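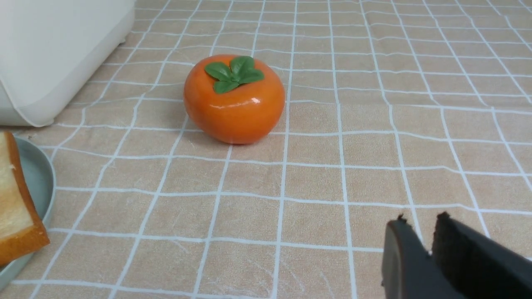 Persimmon on a checkered cloth. An artificial one, the real ones come later.

FALL SWAP — WHAT TO KNOW

OK quick one this month, I am behind on everything. The fruit and preserves swap is back at the Ravmont hall, late September again, doors at 3 in the afternoon. Same deal as last year. Bring what you have too much of, go home with what you don't.

Jars first. Clean lids, a label with what's in it and the month you made it. Last year we ended up with 11 jars with no label at all and I still have two of them in my pantry. Could be plum. Could be chutney. Not opening them.

Please no home-canned meat or fish. Pickles, jams, fruit butters, dried stuff, all fine. If there's nuts in it write NUTS, big.

Fresh fruit — windfalls are welcome but cut out the bad bits or put them in a seperate box marked for cider. The Adix Street people are bringing their press and will take any apples or pears, bruised is ok, moldy is not. Bring your own jugs if you want juice to take home. We ran out of jugs in the first hour last time.

Persimmons. Every year somebody bites into a pointy one too early and tells everyone they hate persimmons. The pointy kind (Hachiya) has to go completly soft, like a water balloon, or it'll dry your whole mouth out. The squat kind (Fuyu) you can eat firm, like an apple. If you're bringing both, two bags. Most trees won't be ready by the swap anyway so there's a signup sheet by the door, put down your street and what you expect to have and we'll match people up later in the fall.

Tables. We have enough long ones but short on folding chairs, if you have a couple throw them in the car. Name on the bottom in tape.

Parking is on the Vistell side only. The bakery lot is NOT ours, they were nice about it once.

Seed envelopes also welcome, there'll be a shoebox. Tomato, bean, squash if you're sure it didn't cross with the neighbor's. Ibrahim Hardware gave us a stack of small paper envelopes so you can just bring seeds loose in a bag and fill them there.

Setup starts at 2, cleanup is whoever is still standing. Bring a dish towel.

Next issue — leaf pickup, the library hours thing, and the soup list if I ever get it typed up.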